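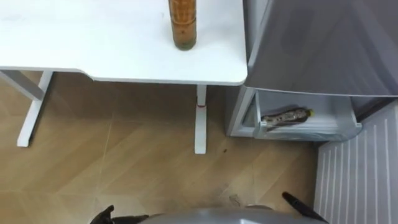 Talks > Notes and handouts > Moving a small office without falling out

Search talks
Type a keyword Go

Moving a small office without falling out: speaker notes

(Get the clicker from the front desk first. Water. Ask them to turn the fan off if it's the noisy one.)

Hello everyone, thank you for coming to the session straight after lunch, which is the slot I always hope somebody else gets. I'm going to talk about moving office. I've now done it twice with the same firm, once badly and once fairly well, and most of what I've got for you comes from the bad one.

Quick hands up: who's moving this year? Who has just moved? Who's sitting there hoping their lease gets renewed? (Wait for the laugh. If there isn't one, carry on.)

So, Rarnex. We're a small firm, 15 of us, we do translation and typesetting for instruction leaflets, and for years we were above a carpet shop in the middle of Stostum. Lovely landlord, dreadful stairs. When the carpet shop wanted the upstairs back we had until September to find somewhere, and I put my hand up to organise it because I like a list. I do like a list! I hadn't understood that the list was going to be mostly about people's feelings.

FIRST MOVE

Tell the filing cabinet story. Short version: we measured the cabinets, we measured the new room, we didn't measure the door. They sat on the pavement from nine in the morning until gone four, and it drizzled. I rang everyone I knew with a screwdriver. In the end we took the door off, and then the door frame, and I had a very awkward conversation with the letting agent.

The bit I want them to remember is the seating plan though. I did it on my own, at home, on squared paper, and I was so pleased with it. I emailed it out at five o'clock and went home. By the next morning I had replies from nearly everyone and a long one from a person who, it came out, had sat with her back to a wall in every job she'd ever had and wasn't about to change. Fair enough. I'd put her in the middle of the room facing the toilets.

(Pause. Drink of water. Don't rush on from this, last time I rushed.)

SECOND MOVE

Agarwal House, where we are now. It's 700 square feet on the ground floor, so no stairs, and a proper loading door round the back. I walked round it with a tape measure and a roll of masking tape before we signed anything, and I marked the desks out on the floor. Everybody came over in their lunch hour and stood in their own rectangle. It looked ridiculous and it saved us weeks. People swapped among themselves, there and then, and I just wrote down where they'd ended up.

Things we found out from the tape:
- the radiator was exactly where the printer was going
- two of the sockets didn't work
- if you open the kitchen door fully you hit whoever is on the end

On to furniture. We'd always had separate desks, each with its own drawers, and each set of drawers full of soy sauce sachets and dead pens. I was keen on long shared desks along the walls, and I got more argument about that than about anything else. Where do I put my things? Whose lamp is it? What if the person next to me eats crisps? I haven't got an answer on the crisps.
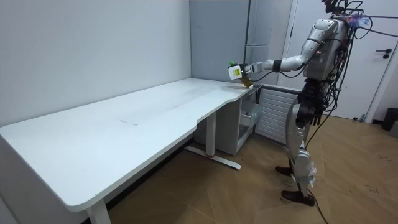

Long white desk against the left-hand wall.

What I'd say about long desks, having lived with them: get the ones where you can see how the legs go before you buy. Knees and crossbars don't get on. Sit at it for a whole cup of tea, if the shop will let you. And plan where the cables run on day one. We didn't, and we spent the first month stepping over an extension lead and saying "mind the lead" to every visitor, including the fire inspector. He was quite nice about it.

Also, white shows everything. Coffee rings, biro, the lot. I don't mind it, I think it makes people wipe up, but we've got colleagues who would have gone for oak effect and still bring it up.

MONEY (keep this brisk, they can ask after)

Removal quotes: get them in writing and get them to come and look. The ones who quoted over the phone were all cheaper and all wrong. Crates, we hired some 200 through the removal firm and had far too many, so ask if you can send the spares back early. Keep a bit aside for silly things. Ours went on door keys, a boot tray, and a new kettle after the old one got packed with water still in it.

SKELENT

Someone always asks, so I'll say it now. We use Skelent for booking the meeting room. It's fine. It sends too many emails. Before that we used a clipboard on the door and I still miss the clipboard.

THE DAY ITSELF

Label the crate on the side AND the lid. Put the destination on it, by desk, as well as the person's name. Send most of your staff home! This was the best thing I did the second time. Four people who know the plan get on much faster than a full office standing about holding pot plants. Order lunch before you think you need to. Have the internet switched on a week early and pay the overlap, I know it hurts.

And keep back one crate that travels in your own car: kettle, mugs, toilet roll, scissors, phone chargers, the good biscuits. Ours had everything except the scissors, so we opened the first hour's worth of parcel tape with a door key.

(Check the time. If it's gone half past, skip the plants.)

Plants: they sulk. Ours dropped their leaves for a fortnight and then picked up, apart from the big fern by the radiator. Leave them where they are and stop watering them so much.

Right, questions. I've put my floor plan template on the table by the door, help yourselves, and if anyone needs masking tape I've got rather a lot left.

Related talks
Reading a lease when you're not a solicitor
Sharing a kitchen at work
Paper files: what to keep and what to shred
Hiring a van: notes from Stostum
Who sits where? A seating plan workshop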